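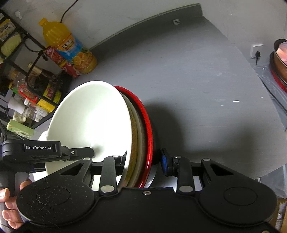
Two grippers, one stack of bowls. Red rim is the outermost one.

Home | News | Visits | Galleries | Contact

Brukham open day: the kitchen table session

Posted 26 March 2018

Quick one, gallery first and proper write-up when I get a minute. Went over to Brukham for the Fedeo open day, mostly for the handling demo. Hand-held grippers, worked by people, ordinary dishes on an ordinary grey table. No arms on stands, no cage, no yellow tape. You could get right up to the table if you didn't mind elbows.

The idea, as I understood it: a person does the job holding the gripper, the recording goes into the Clultia set, and the robot people learn from it later. The target on the whiteboard was 2000 recordings. Didn't catch by when.

More on the top picture
The stack one. Left finger in the white bowl, right finger outside the red rim, still a gap there. Other gripper comes in from the left with GenRobot.AI down the side, and you can just see the hand on its handle. I like that one becuase it shows how close the two tools get to each other. Also the bottle of orange drink at the back, which I kept wanting to move.

What they asked people to do
Visitors got a go after the main demo. Pick a bowl up by the rim, put it somewhere else, let go without a clatter. 3 tries each. Sounds like nothing. My first was awful, squeezed far too late and the bowl went for a little walk. Second much better. Third I was showing off and it went wrong again.

Handy tip from the bench: look at the rim, don't look at your hand. Worked for me, mostly.

Nested bowls are the hard bit apparently. Several rims in one place, and you have to decide if you want the lot or just the top one. Somebody in the queue asked why not use a flat plate, and was told plates are worse. Fair enough.

Bowls with writing on
Closer in, one rim between two black fingertips. Big pale bowl is the one being held. The one next to it has The Baking and BAKERY printed inside, upside down from this side, and the far left dish says Sweet. Lots of shine on all of them, and I wondered how a camera copes with that. Meant to ask, forgot.

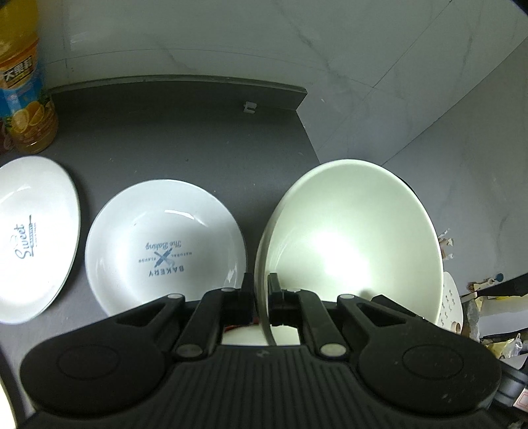
Bits and pieces
The tool is lighter than it looks. My wrist did notice it by the end though, and I was only on for a few minutes. The big silver pins on the linkage are nice to watch when the fingers close, everything moves together.

Talk upstairs ran 2 sessions, both full. I got into the later one and stood at the back. Slides a bit small. The good part was the questions, esp. the long one about whether left-handers do it differently. Answer was "yes, and we want more of them".

Lunch at Softić over the road. Soup, good bread, slow till. Would go again.

Getting there: bus stops outside, parking is a pain. Side door not the front one, the sign is easy to miss. Free entry, bags left at the desk.

If you took any pictures of the try-it-yourself part send them over, mine from that bit are all thumb.

14 shares | 2 comments

Related
Fedeo workshop tour, part one
Clultia: what gets recorded and why
Brukham in March, other things on
Getting a go: hands-on days for beginners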